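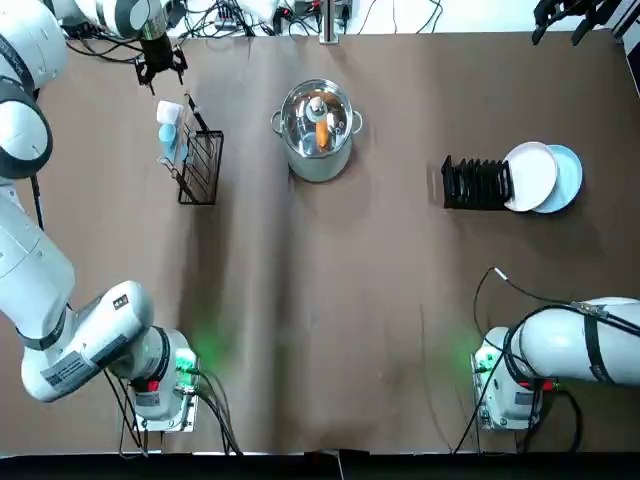 Robotics > Work cells > Tabletop cells

We use cookies to remember your settings. Accept | Manage

The Nevska cell is a two-arm tabletop work cell built by Kasprzak at Itville and used for kitchen handling tasks. Both arms are white, end in black two-finger grippers and stand on a brown-covered table. A green light on the base is lit while the arm has power.

Set-up

The arms are homed one at a time, left first. Kitchen items are then put back by hand – pot, dish rack, plates and wire rack – and a test run is made at 30 per cent speed. 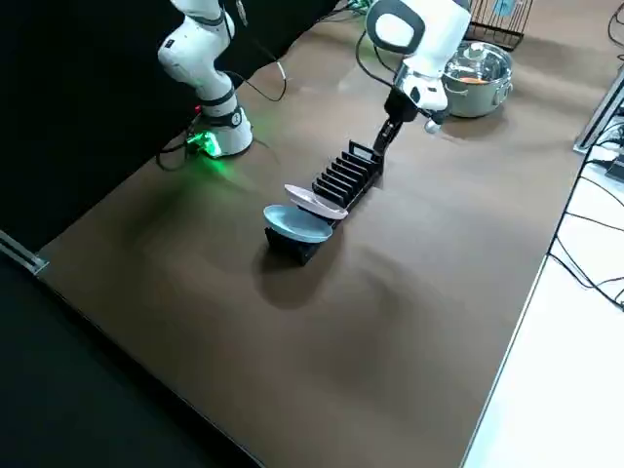 Cables are strapped to the links with enough slack for a full turn of the wrist. A strap that is too tight pulls on the plug and is the most common cause of fault 869, a lost signal from the wrist.

Maintenance

Gripper fingers are checked every Thursday and changed after 1,000 hours. The table cover is replaced when it wrinkles enough to tip a plate. Joint bolts are tightened in the order given in section 9 of the Cindudance service manual, with the power off.

Contact | Copyright Itville Robotics Reference | Back to top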